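Les petites choses sans tiroir

Billet 257, et je parle encore de rangement. Ceux qui étaient venus pour les recettes peuvent aller lire les archives, il y a une tarte aux quetsches très correcte quelque part vers le début.

Donc, en octobre, j'ai décidé de vider le meuble du couloir. C'est un meuble Deltton, acheté d'occasion à Flavirier à un couple qui semblait pressé de le voir partir (j'aurais dû me méfier), avec 16 tiroirs minuscules qui promettent à l'acheteur une existence entièrement classée. Un tiroir pour les piles, un tiroir pour les timbres, un tiroir pour les élastiques. Les deux premières semaines, c'était vrai. J'avais même collé des étiquettes. Puis quelqu'un a posé une gomme dans les timbres, je n'ai pas réagi assez fermement, et le reste s'est fait tout seul.

Cinq ans plus tard, le tiroir « piles » contenait un bouchon de baignoire, le tiroir « élastiques » contenait des notices d'appareils que nous n'avons plus, et le tiroir « divers » était vide. Je ne m'explique pas ce dernier point.

La méthode, je l'ai empruntée à Feven Gebru, avec qui j'ai partagé un appartement pendant mes études et qui n'a jamais eu de tiroir à bazar de sa vie. Elle ne trie pas un meuble. Elle sort les choses par poignées, les pose sur une surface blanche, et regarde ce qu'elle a devant elle jusqu'à ce qu'une décision arrive. La surface blanche est obligatoire. Sur du bois ou sur une nappe à motifs, paraît-il, tout a l'air d'être à sa place. Sur du blanc, une gomme a l'air d'une gomme perdue, et on finit par avoir pitié d'elle.

Au téléphone, ça semblait lumineux. J'ai commencé par ce que j'appelle les orphelins : ce qui n'est ni un outil, ni un papier, ni un jouet complet, et que pourtant on ne jette jamais. Des cubes de couleur. Deux feutres pour tableau blanc, alors que nous n'avons plus de tableau blanc. Un gobelet en plastique orange, une mesure en inox avec une poudre brune dedans, et un petit carré de bois sur lequel il va falloir que je revienne.
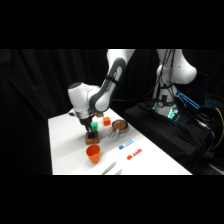 Commençons par le plus simple, les feutres. Le tableau est parti à la déchetterie au printemps, après avoir porté pendant un an et demi la mention « rappeler plombier ». Les feutres sont restés, parce qu'un feutre ça peut servir. À quoi, sans tableau ? J'ai envisagé les vitres. J'ai envisagé le carrelage de la cuisine, et j'ai même cherché sur un forum si ça partait bien, ce qui m'a pris la fin de l'après-midi et m'a appris que les avis étaient partagés, y compris chez des gens qui parlaient du même carrelage. Les feutres vont donc chez Fasil Yilma, qui donne des cours de maths dans sa salle à manger et qui en use à une vitesse que je trouve suspecte. Deux objets partis, fanfare.

La mesure en inox, maintenant. Elle m'a fait perdre plus de temps que tout le reste du couloir. Une mesure, ça vit dans la cuisine, on est tous d'accord. Sauf que la mienne est pleine de quelque chose de brun et de granuleux que j'aurais juré être du café, puis du cacao, puis du café. Je n'ai pas goûté. J'ai des principes, et le premier concerne les poudres trouvées dans un couloir. Mon mari dit que c'est du café. Ma fille dit que c'est du cacao, avec l'assurance de quelqu'un qui n'a jamais acheté ni l'un ni l'autre. On peut vivre très longtemps dans une maison où cette question reste ouverte, la preuve.

(J'ai fini par sentir. J'étais enrhumée. On en est toujours là.)

Le gobelet orange, c'est autre chose, il a de l'ancienneté. Il vient d'un lot que nous avions acheté pour un anniversaire, et tous ses frères ont disparu comme disparaissent les gobelets, un par un, dans des jardins. Celui-ci a servi à rincer des pinceaux, à mesurer des croquettes pour le chat des voisins, à écoper un fond de piscine gonflable. Quand on est aussi polyvalent, on n'a évidemment de place nulle part. Je l'ai essayé dans le placard à verres, où il avait l'air d'un touriste. Je l'ai essayé dans la salle de bains. Il est revenu dans le meuble du couloir, seul dans le tiroir « divers », et j'ai eu la sensation assez nette d'avoir accompli quelque chose, alors que j'avais déplacé un gobelet de quarante centimètres.

Et puis les cubes. Ah, les cubes. À une époque, il y a eu dans cette maison une boîte de jeu, je pense qu'elle venait de chez Quintanilla, le magasin de jouets derrière la gare, celui qui sentait la colle et qui est devenu un opticien. La boîte n'existe plus. La règle du jeu non plus. Il nous reste des cubes, dont un vert et un orange qui ont survécu à trois déménagements, ce que je ne peux pas dire de mon service à fondue. J'ai essayé de me rappeler à quoi on jouait. Fasil, venu chercher ses feutres, soutient que ce sont des cubes d'apprentissage et qu'on ne joue à rien avec. Je trouve ça triste, mais il est professeur.

Le problème du cube isolé est bien connu des familles. On ne peut pas le donner, parce que personne ne veut d'un cube. On ne peut pas le jeter, parce que le jour où on le jette, la boîte réapparaît. C'est arrivé à ma mère avec un puzzle de 4 000 pièces : elle s'était débarrassée d'une malheureuse pièce de ciel bleu trouvée sous le radiateur, et le puzzle est ressorti de la cave le Noël suivant. Nous l'avons fait quand même, en entier, moins un trou dans le ciel. Ma mère regardait le trou. Nous regardions ma mère. Elle en parle encore, en général au moment du fromage.

J'ai donc mis les cubes en attente et je suis passée au carré de bois, en me disant que ce serait plus rapide.

Grave erreur. Le carré de bois est le genre d'objet qu'on garde précisément parce qu'on ne sait pas le nommer. Du bois brun clair avec les veines bien visibles, un trou carré au milieu, et dans le trou une sorte de papier métallique froissé, noir et argenté, avec une petite pastille bleue posée au centre. C'est soigné, en plus. Quelqu'un a choisi cette pastille. Quelqu'un s'est dit : bleue.

J'ai fait le tour de la famille. Mon mari pense à un dessous de bougie. Ma belle-sœur penche pour une broche, ce qui en dit long sur ses manteaux. Ma fille, soupçonnée d'office puisque tout objet bricolé dans cette maison lui est attribué jusqu'à preuve du contraire, nie formellement et propose que ce soit moi, un soir. Feven, consultée à distance, m'a demandé si je m'en étais servie dans les deux dernières années. Je lui ai répondu que pour s'en servir il faudrait savoir à quoi il sert. Elle a laissé passer un silence et m'a rappelé la règle : on repose l'objet sur du blanc, à côté d'un autre dont on n'est pas sûr non plus, et on choisit entre les deux. Un seul reste.

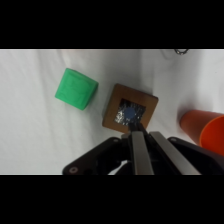 J'ai tenu quatre minutes. Je vous jure que c'est long. Le cube vert a pour lui une espèce de signe en relief sur le dessus, une lettre peut-être, que je n'avais jamais remarquée en trois déménagements. Et si c'est une lettre, il y en avait d'autres, et si on les retrouve toutes, ça écrit peut-être un mot. Vous voyez comment ça finit, chez moi. Je suis partie à quatre pattes sous le canapé du salon, à la recherche de l'alphabet. J'en ai rapporté une chaussette et un noyau de cerise.

Le carré, de son côté, a pour lui le mystère et la pastille. J'ai gardé les deux. Feven n'a pas besoin de le savoir, et si elle lit ce blog (elle prétend que non), qu'elle sache que je les ai mis dans des tiroirs différents, avec des étiquettes neuves. Sur celle du cube il y a écrit « cubes ». Sur celle du carré, j'ai d'abord écrit « carré », puis j'ai ajouté un point d'interrogation au crayon — par honnêteté envers les générations futures.

Bilan de l'opération, pour ceux qui aiment les bilans : une matinée, un après-midi, deux feutres évacués, un sac de notices au recyclage, et le bouchon de baignoire rendu à la baignoire, où il ne va pas. Il doit venir de l'ancien appartement. Nous aurions donc laissé là-bas une baignoire sans bouchon, et je pense depuis aux locataires suivants avec un peu de gêne.

Il me reste à traiter la rangée du bas, celle des câbles. Je la garde pour les vacances de Noël, ou pour celles d'après. On m'a recommandé des petites pochettes transparentes de chez Nallcombe, avec un zip et une zone pour écrire dessus, vendues par deux, au prix où je trouvais autrefois des sacs à main. J'en ai commandé. Elles sont arrivées hier dans un carton très solide, avec un joli couvercle, et ce carton est dans le couloir parce que je ne sais pas où le mettre.

Pour la mesure en inox, je prends les avis en commentaire. Café ou cacao. Ceux qui écriront « chicorée » seront modérés.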